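4. Setting up services and hymn lists

4.1 Before you start

The Drudo display must be mounted and connected to the Pradska desk unit as described in section 3. The status lamp on the desk unit should be steady. If it is blinking, the display has not been paired. Go back to 3.6.

You will need:
the four-digit parish code set during first start
the hymnal card supplied with the desk unit
the order of service for at least one upcoming Sunday

Caution: Do not insert or remove the hymnal card while the desk unit is powered. The card index may be damaged and the hymnal will have to be loaded again from the beginning.

4.2 Loading the hymnal

1. Switch off the desk unit and wait until the lamp goes out.
2. Insert the hymnal card, label side up, until it clicks.
3. Switch on the desk unit.
4. Enter the parish code and press OK.
5. Select Books, then Load from card.
6. Select the hymnal used by your congregation. The Jurnunden collection is listed first. Supplements are listed under their parent book.
7. Press OK. Loading the full Jurnunden collection with both supplements adds 3,436 entries to the index.
8. When Index complete appears, switch off the unit, remove the card and store it.

Note: Tune names in the Jurnunden collection follow the index compiled by Eero Lehtinen. Where a text is sung to more than one tune, the first tune in that index is used unless you change it under Books, Tune preference. Tune names appear on the desk unit only. The wall display shows numbers.

Note: The hymnal card contains first lines, numbers and tune names. It does not contain full texts.

4.3 Psalm numbering

Two numbering systems are in use, and the display has to match the book in the pews. With the setting Hebrew, the psalm beginning "Give thanks to the Lord, for he is good," with the long account of Israel's rebellion in the wilderness, is shown as 106. With the setting Greek/Latin, the same psalm is shown as 105.

1. Select Settings, then Psalms.
2. Select Hebrew or Greek/Latin.
3. Select whether the alternate number is shown in brackets. The factory setting is off.
4. Press OK.

Changing this setting does not alter service lists that have already been saved. Open each saved list and press Refresh, or the old numbers will be displayed.

4.4 Creating a service list

1. Select Services, then New.
2. Choose a service type: Morning Prayer, Eucharist, Evening Prayer, Wedding, Funeral or Blank.
3. Enter the date and start time. The season is filled in from the calendar. To change it, move to the Season field and press the left or right key.
4. Move to the first empty line and enter the hymn number.
5. To limit the verses, press V and enter the verse numbers separated by spaces. For verses one, two and five, enter 1 2 5.
6. Press OK to move to the next line.
7. Repeat for each hymn, psalm or response.
8. Press Save.

A list can hold up to 40 lines. A line left empty is skipped on the display but keeps its place on the desk unit.

Note: If the service type is Wedding or Funeral, the seasonal color bar is turned off. It can be turned back on in the Season field.

4.5 Alleluia suppression

In Lent, the desk unit marks any hymn whose first line or refrain contains "Alleluia" with an asterisk. The mark is a warning. It does not block the hymn. The check starts on Ash Wednesday and ends at the start time of the first service with the type Easter Vigil or, if there is none, at midnight before Easter Day.

To turn the check off, select Settings, Calendar, Lent check, and set it to No.

Congregations that keep Easter by the Julian reckoning must set Calendar basis before any lists are saved. Lists saved under the other basis will carry the wrong season and have to be entered again.

4.6 Testing the display

1. Open a saved list and press Test.
2. Stand at the last occupied row of pews and check that all digits can be read.
3. Check each digit segment. The test runs from 000 to 999 in steps of 111.
4. Press Test again to stop.

If the display is hard to read from the side aisles, loosen the two thumb screws on the Eichhorn bracket, turn the display toward the nave and tighten the screws by hand. Do not use a tool on the thumb screws.

Caution: The display housing must not be draped, including during Passiontide when crosses and images are veiled. Use Settings, Display, Blank to darken it.

4.7 Messages during set-up

No such entry: The number is not in the loaded book. Check that the supplement has been loaded.

Verse out of range: The hymn has fewer verses than entered. Press V and correct the line.

Code 342: The display did not answer. Check the cable at both ends and restart the desk unit. If the code returns, pair the display again as described in 3.6.

Season not found: The date lies outside the stored calendar. Enter the season by hand or update the calendar as described in section 7.

4.8 Copying lists to a second desk unit

Where the organist and the sacristy each have a desk unit, lists are entered on one and copied to the other. Connect the two units with the short gray cable, select Services, then Send all, on the first unit and Receive on the second. Lists with the same date and start time are overwritten on the receiving unit without a prompt. Hymnals are not copied and must be loaded on each unit separately.

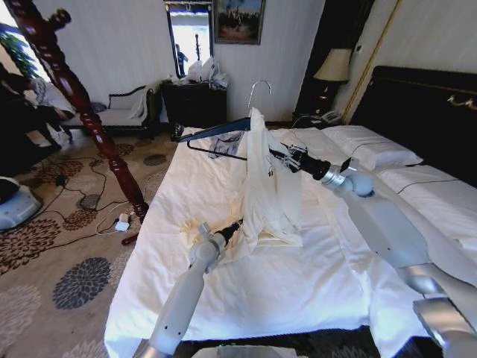
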